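3.2 Framed photographs and the arrangement of domestic display

Figure 1. A small frame in light wood, of the kind discussed in this section.

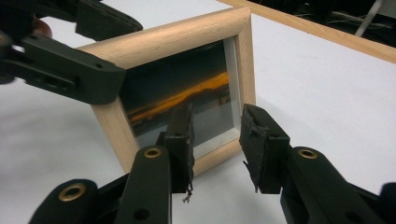 Studies of domestic display have tended to concentrate on the content of family photographs and have given less attention to the objects that hold them. The household survey carried out in the Ngau and Tisum districts allows the two to be considered together. Respondents were asked to list every photograph on view in the main living room, to say who had placed it there, and to state when it had last been moved. Of the 2823 households approached, 2195 returned a usable form. The type of holder was recorded under four headings: metal, dark or painted wood, light wood, and unframed. Small frames in pale wood with rounded edges, such as the one in Figure 1, were entered under the third heading whatever their age or place of purchase. This grouping is wider than the one used by Wuisan in the pilot study, where plain and carved frames were kept apart, and the two sets of results should be compared with care.

The most common position for a framed photograph in both districts was a shelf or cabinet top facing the door. Respondents in Ngau often described this as the place where a visitor's eye would fall first, and several gave it a name within the family, such as 'the wedding shelf' or 'grandfather's side'. In Tisum the same position was used, but the photographs placed there were changed more often. Older portraits were moved to a bedroom or a hallway when a new school or wedding picture arrived, and were seldom thrown away. One respondent in Tisum had kept a portrait behind a newer one in the same frame for many years and regarded both as being on display.

Light wood was named more often by younger householders, while metal frames were linked in the interviews with gifts received at weddings. The choice of material was rarely described as a matter of taste alone. Many respondents said that a frame had simply come with the photograph, and 576 stated that they had never bought a frame for their own use. These households do not differ from the rest in the number of photographs shown, but they do differ in how the display is arranged. Frames of unlike size and colour stand close together, and the order follows kinship – parents at the back, children and grandchildren in front.

Hanging was less usual than standing in both districts. Tenants mentioned rules against nails and screws, but owners also preferred to stand their frames, and the reason most often given was that a standing photograph could be picked up and passed to a guest. Orbán has argued that this handling is a central part of how family memory is taught to children, and the interviews support her view. Grandparents in particular described taking down a portrait in order to tell the story that went with it. Such occasions were reported most often at New Year and during the April visits to family graves.

Some limits of the material should be noted. The form asked only about the main living room, and photographs kept in bedrooms, albums or telephones were left out unless the respondent chose to mention them. Homes with a separate room for guests may therefore be under-represented. The question on who had placed each photograph was also answered unevenly – in larger households the answer 'all of us' was frequent and could not be coded. Section 3.3 returns to this problem using the follow-up interviews.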